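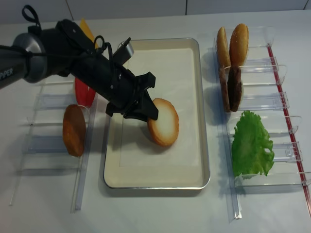 **Jellport** is a cozy puzzle game for one to four players, out now for Windows and Mac, and we're so happy to finally have a page to put it on! You run a little harbor where jelly boats drift in on the tide, and each one has to be steered to a dock of its own color before the lamps go out (they wobble, they merge, and they will absolutely block the channel if you let them).

There are 30 harbors in the main story, plus a free-play mode called Tonel, where the tide never stops and you just keep going until you feel like bed. Couch co-op works with any mix of keyboards and controllers. Leonora Samonte wrote the music, and Eun-ji Ki painted the backgrounds by hand, every last gull of them.

### What you'll need

- Windows 10 or later, or a fairly recent Mac
- 16 GB of memory
- Almost 20 GB of free disk space

Saves made in the May demo carry over, so pick "Import" from the title menu the first time you play. Boxed copies come with a fold-out harbor map and ship from our Macaraeg store.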